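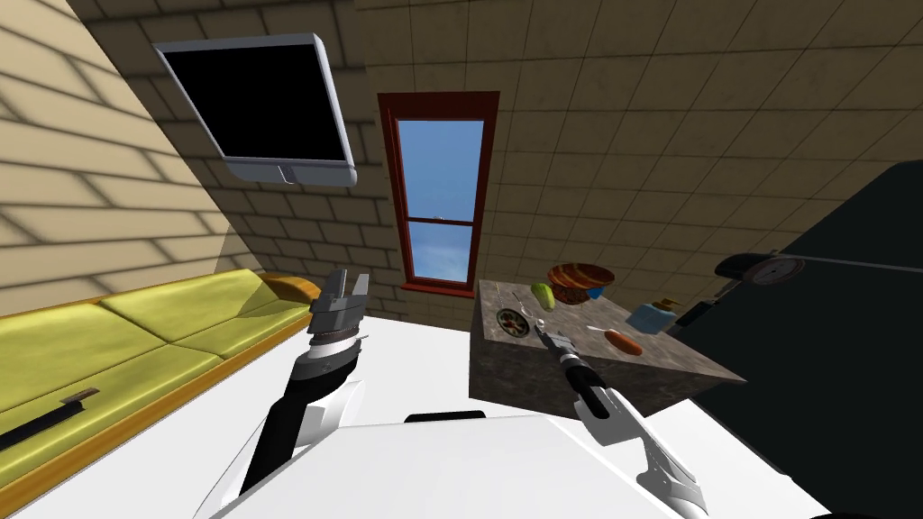 Tuncay Aksoy and Solveig Grønli
Flekley Robotics Group, 2019-06-20

3.2 Rules for reach over shared worktops

Figure 4. Simulated kitchen and living room, seen from the robot. The right gripper is over the front edge of the island; the left is open in front of the couch.

The draft rules treat a worktop as shared whenever food and utensils lie on it together. In the room of Figure 4 the island holds a spoon, a wooden bowl and a light green fruit, among other items, so the stricter limits apply to the right arm from the moment its gripper crosses the counter edge. The left arm has no task there and must hold its position.

We wrote 13 rules and checked them against 151 room layouts in the Kotimix simulator. Rule 6 – one arm over the worktop at a time – was the one most often broken by the planner. Rule 9 sets a minimum gap between an open gripper and soft furniture. Tanisach used a fixed value for this gap; we scale it with arm speed, following Söderlund.

A run is logged as a breach even if no object is touched. Of 3103 runs, 1403 had at least one breach, mostly during the approach.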